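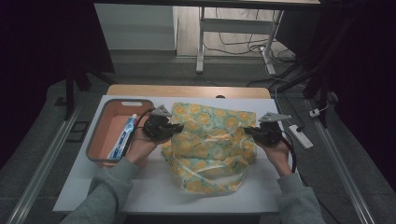
Un sac ou un tissu à motifs de citron et une corbeille en plastique, sur une table.

Qui sommes-nous ?

Soton est un bureau d'études spécialisé dans l'eau souterraine et dans l'eau de pluie. Nous travaillons pour des communes, des syndicats d'eau, des écoles et quelques exploitations agricoles. Notre métier consiste à comprendre où va l'eau quand il pleut, combien il en reste dans le sol, et ce qu'on peut faire pour qu'il en reste davantage.

Le bureau a été créé par deux hydrogéologues et une ingénieure en génie civil, qui s'étaient rencontrés sur le chantier de Nirnholm. Aucun des trois n'avait le français pour langue maternelle, et c'est pourtant en français que nous avons rédigé nos statuts, nos premiers devis et nos premiers rapports. Nos clients nous disent parfois que nos phrases sont un peu trop correctes. Nous préférons cela à une phrase que l'on peut comprendre de deux manières, surtout quand il s'agit d'un débit ou d'une profondeur.

Notre histoire

Nirnholm est un quartier construit sur un plateau calcaire, sans rivière et sans source. Pendant longtemps, toute l'eau y venait de quatre forages. Quand le niveau de la nappe a commencé à descendre, on a d'abord approfondi les forages, puis on a limité l'arrosage, et enfin on a posé la question de la recharge. Notre première mission a été de mesurer ce que les toitures et les parkings du quartier envoyaient chaque année dans le réseau d'égout. Le résultat a surpris la mairie, et un peu nous aussi.

De cette étude sont nés les premiers puits d'infiltration que nous avons dessinés. Ils sont toujours en service. Nous y retournons chaque année en janvier pour contrôler les filtres et relever les niveaux, même si le contrat ne le prévoit plus.

Par la suite, nous avons repris les activités du cabinet Pintér, qui exploitait un réseau de piézomètres dans les communes voisines. Nous avons gardé ses archives, dont les carnets de terrain écrits à la main. Leur numérisation a demandé beaucoup de patience, car les unités changent parfois d'une page à l'autre. Ces séries anciennes nous sont aujourd'hui très utiles pour distinguer une mauvaise année d'une baisse durable.

Ce que nous faisons

Études de nappe. Nous suivons actuellement 279 points de mesure, équipés de sondes automatiques ou relevés à la main. Les données sont remises au client dans un format ouvert, avec une note qui explique les lacunes de la série.

Récupération d'eau de pluie. Nous dimensionnons des cuves, des noues et des bassins pour les bâtiments publics. Nous calculons d'abord les besoins réels du bâtiment, ensuite seulement le volume à stocker. Il nous est arrivé plus d'une fois de conseiller une cuve plus petite que celle qui était demandée.

Recharge des aquifères. C'est la partie la plus délicate de notre travail. Une eau mal filtrée peut abîmer une nappe pour longtemps. Nous exigeons donc une analyse de l'eau avant toute infiltration, et nous refusons les projets où cette analyse n'est pas prévue au budget.

Formation. Nous accueillons des agents techniques pour des sessions de deux jours : lecture d'une coupe géologique, entretien d'un filtre à sable, relevé d'un piézomètre. Les groupes ne dépassent pas douze personnes.

Le programme Prandar

Prandar est notre programme à destination des établissements scolaires. Il comprend un diagnostic des toitures, l'installation d'un système de collecte simple et un suivi pendant trois ans. À ce jour, 55 écoles y participent. L'eau collectée sert aux sanitaires et aux jardins, jamais à la boisson. Les élèves relèvent eux-mêmes le pluviomètre de la cour et nous envoient les chiffres, que nous publions avec les nôtres. La surface de toiture raccordée moyenne est de 613 mètres carrés par établissement.

Notre manière de travailler

Nous sommes une équipe de taille modeste et nous souhaitons le rester. Chaque étude est relue par une personne qui n'y a pas participé. Nous ne vendons aucun matériel et nous ne touchons pas de commission sur les cuves ou les pompes que nous recommandons.

Notre base documentaire contient plus de 3 026 rapports, coupes et cartes. Elle peut être consultée sur place, gratuitement, de 9 h à 16 h 30, sur simple demande par courriel. Certains documents anciens sont fragiles et ne peuvent pas être photocopiés.

Nous rejoindre

Nous recherchons régulièrement des stagiaires en hydrogéologie ou en hydraulique urbaine. Le permis de conduire est nécessaire pour les tournées de mesure. Les candidatures pour l'été sont à envoyer avant la fin du mois de mars, avec une lettre d'une page au maximum.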